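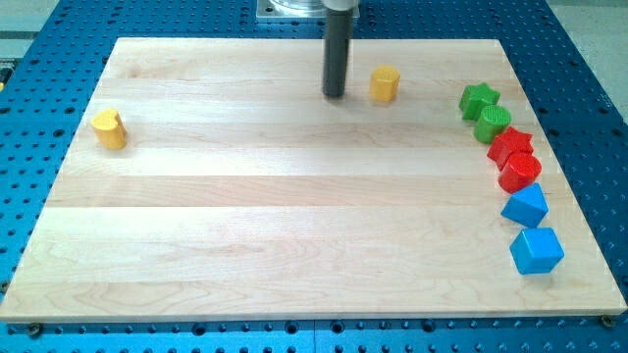

The sorting cell, with the maple board back on its table.

Katayama is running again

Those of you who walk past the glass on your way to the kettle will have noticed that Katayama, our sorting cell, spent most of last week doing nothing. It was not on strike. It was missing the blocks by a few millimetres, always in the same direction, and doing so with tremendous confidence.

Marlies Rainer blamed the software. Thijs Dewulf, who wrote the software, blamed the table. They each spent a day proving the other wrong, and then Nilmini Gunawardena leaned on the board to read a label and it moved.

The culprit was a clamping screw at the front that had worked itself slack. Every time the arm pressed down, the board crept sideways a little, and the arm went on trusting a position that was no longer true. (Many of us have worked for managers like this.) The log shows over 1000 presses since the last proper check, so the board had had plenty of encouragement.

The repair, for anyone who ends up on the rota:

Park the arm and lock it out at the Walix cabinet. The pause button does not count.

Take the board off and clean under it. We found sawdust, a washer and half a biscuit.

Put the board back, do up both front screws by hand, then go over them with the torque driver. Left, right, left again.

Bring the rod down slowly over the board and check its height with the 60 mm gauge. If you have to push the gauge in, it doesn't fit.

Set out the coloured blocks, stars and cubes and all, well apart and none of them stacked. Run 100 slow touches at low speed before anyone mentions full speed.

Thijs has also added a warning that comes up when the readings start to drift. It reads "Has somebody checked the screws?" and he would like it known that this wording is final.

The heart block is still the awkward one. The arm finds its position well enough but now and then decides it is facing the other way, and Marlies wants another go at that in February. Until then, stand it upright towards the left and try not to catch its eye.

Screws are to be checked every Friday from now on – the sheet is taped inside the Walix cabinet door, next to the old sheet, which is blank. Please sign with a name we can read. The torque driver lives in drawer two and would like to go on living there.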